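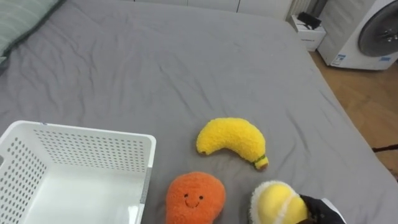
Figure 1. White basket and three plush toys on a grey sheet.

4. Results

4.1 The returning actor and the question of age

As explained in Section 3, the stage musical Funddale was first played in Illville by the Zaugg company and later made into a film by the production house Dramavska. The leading part, a boy of seventeen who lies to his teachers, was given in both versions to Teodor Czerwiński. Between his first evening on stage and the first cinema showing there lie nine years. We wished to know if spectators who had seen him in the theatre accepted him more easily on the screen than spectators who met the story for the first time.

We received 2699 valid questionnaires. Of these, 473 came from persons who had attended at least one stage performance; they are called "returning spectators" in what follows. The main item asked how far the viewer believed the age of the character, on a scale from one to five. Returning spectators gave a higher mark than the others, and the difference remained when we controlled for age and for the number of cinema visits per year. It became much smaller when we looked only at those who had bought the cast recording. We think that the voice plays a part in this, but our data do not permit us to separate the voice from the general sympathy for the actor.

The open comments give a more mixed picture. Many new spectators wrote that the face was "too finished" for a schoolboy, or that the haircut did not help. Returning spectators seldom mentioned the face at all. They wrote about the songs, about the seat they had had in the theatre, and about the changed ending, with which a good number of them were not content. One comment said only: "He is older and I am older too." We coded it as neutral, after some discussion between the two coders.

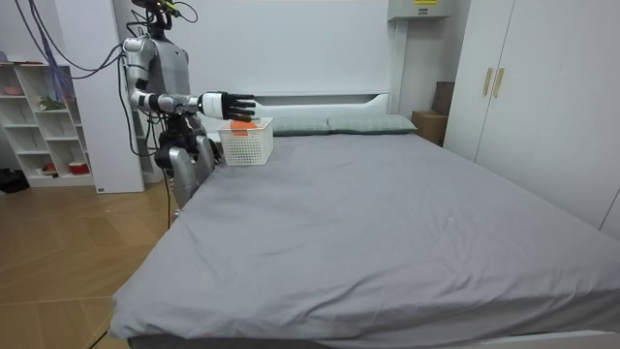 Gesture is the second point on which stage and film differ. In the theatre version the actor plays to the back row, and the director, Pirmin Grabner, asked for large movements which are held until the music has moved on. In the film the same movements were kept in three songs and reduced in all others. A held hand needs very little around it to ask for attention: an arm stretched out level, with the five fingers reaching forward just above a white basket, already makes one look at the basket. From the back row such a gesture is small and must be supported by light. On a cinema screen it is several metres wide, and our respondents noticed it at once. In the comments on the second song, where Czerwiński holds his hand over the letter, the word "theatrical" is frequent. It was used as praise by returning spectators and mostly as blame by the others.

We must add one reservation. The second song is also the one with the least cutting in the whole film - it is taken in two long shots - and it is possible that the viewers reacted to the slow rhythm and gave the hand the blame for it. A version with normal cutting was not available to us.

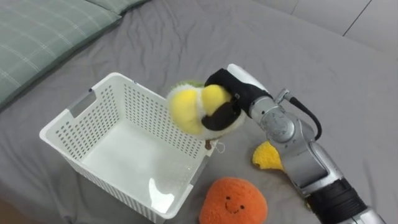 4.2 Interviews with the makers

To understand the decisions behind the casting we held interviews with Grabner, with the screenwriter Nadja Rüegg and with the film's casting director, Benedikt Wallner. Each interview lasted 40 minutes and followed the same guide (see Appendix B). They were held by telephone and written down by the second author. The interviewed persons have read their passages and agreed to be named.

Wallner told us that younger actors had been heard for the part, and that the choice was still open when the songs were already being arranged. Grabner remembered it differently. In his account Czerwiński was a condition of the stage company for giving the rights, and the auditions were a matter of politeness. We have no document which would decide between the two. Rüegg, who joined later, worked from the beginning with his voice in her ear and cut those lines in which the age of the boy is spoken aloud. Four such lines are in the stage text and one is left in the film.

The longest answer on this subject is from Rüegg and we give it here as it was noted.

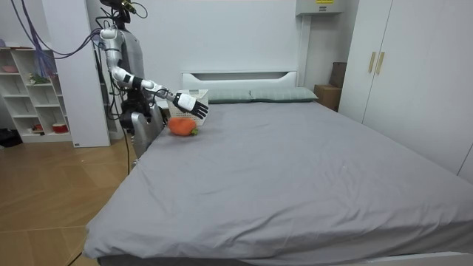 Illville, Mar 25, 2021

"On stage you say seventeen and he is seventeen, the public does this work for you. In the film I was afraid of the number. I took it out of the kitchen scene, then out of the scene with the headmaster, and I would have taken it out of the last song, but the rhyme is built on it and the composer did not want to touch the rhyme. So it stayed. When I saw the film with other people there was a small laugh at this place. It was not a bad laugh, but I heard it."

The composer, Vinzenz Schnyder, did not wish to be interviewed and answered us in a short letter. He confirmed that the last song was recorded in the stage key and that no change of text had been accepted by him. The laugh which Rüegg describes is also mentioned in the comments of our respondents, nearly always by new spectators. We come back to it in Section 5, together with the question of the changed ending.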